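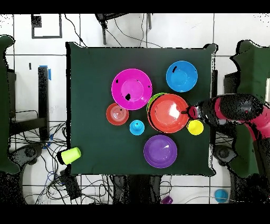 Re: Headset play on older steel frames (was: Głowacki forks)

Filed under: Frames and Forks, List Archive

2026-06-15

Answering the message below, since I have now owned two of these frames and have made most of the mistakes that go with them.

> I picked up a Głowacki cyclocross frame in February, the lugged one with the
> rear canti bosses set a bit low. No fork came with it. The seller
> thinks it was built for a one inch threaded steerer, but the lower
> cup looks odd to me and the crown race from my parts box won't seat.
> I have been quoted 600 for a custom fork from the shop in Dosville,
> and that is more than I paid for the frame. Is there a stock
> fork that fits, and do I need to replace the cups as well?
> I plan to race it a few times this fall and ride it on gravel
> the rest of the year.

Measure the crown race seat before you order anything. There are two common sizes for one inch forks, 26.4 mm and 27.0 mm, and the difference is too small to judge by eye. If your parts box race is a 26.4 and the fork you tried it on is a 27.0, it will stop partway down and look like it is the wrong shape. Use calipers and take the reading in more than one spot. Old seats are often filed out of round.

The cups are a separate question. My first frame had the original Vurnari headset in it, and those cups were fine after a cleaning. The second had been pressed in crooked at some point and the head tube was slightly flared at the bottom. A shop faced and reamed it and I put in a plain loose ball headset. It has given me no trouble in mud. 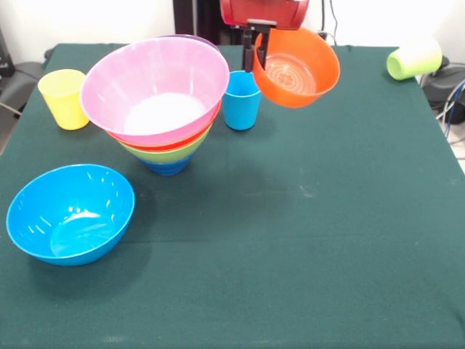

As for the fork itself, the thing to check is the axle to crown length. Road forks will be too short and will steepen the head angle, and you will not have room for a 34 mm tire anyway. A touring fork with canti bosses is closer. I ran one from Jirkix for two seasons. It was a bit heavier than the original but the handling was close enough that I stopped thinking about it. The steerer needs to be cut to length, and if you buy one that is too long, make sure the threads go down far enough. Do not have a shop run a die a long way down an unthreaded steerer. The wall can get thin right where the stem wedge sits.

On brakes, the low rear bosses limit which cantilevers you can use. Wide profile arms with adjustable pad posts will reach. Most linear pull brakes will not, at least with the rims I have tried. Put a cable hanger on the headset at the front and leave enough stack height for it when you cut the steerer.

I went through the list archive, all 2,294 messages in the frames folder, and the same crown race question comes up every year. 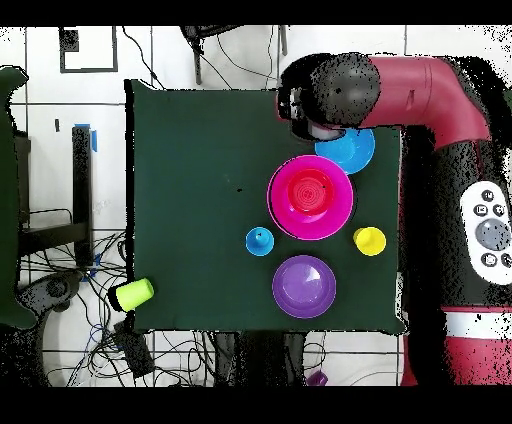 One reply there said the custom fork is still worth the money if the frame is going to be raced hard, and that a stock fork with the wrong rake makes the bike slow to turn in tight corners. I did not find that on mine, but our courses are mostly open grass.

If you do go custom, ask for the rake in writing, and bring the frame in so they can measure the lower cup. 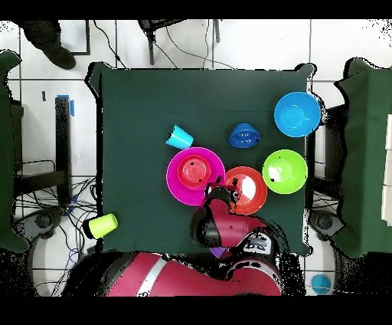 An off-list answer to the same post suggested trying the fork with a borrowed wheel first and checking tire clearance under the crown before cutting anything. I agree with that. Leave a few millimeters on each side for mud.

Post the caliper readings when you have them. I have a spare 27.0 crown race I can mail if that is what you need.

You are receiving this as a member of the list. Sign up for the monthly digest to get new threads in one email. You can unsubscribe at any time.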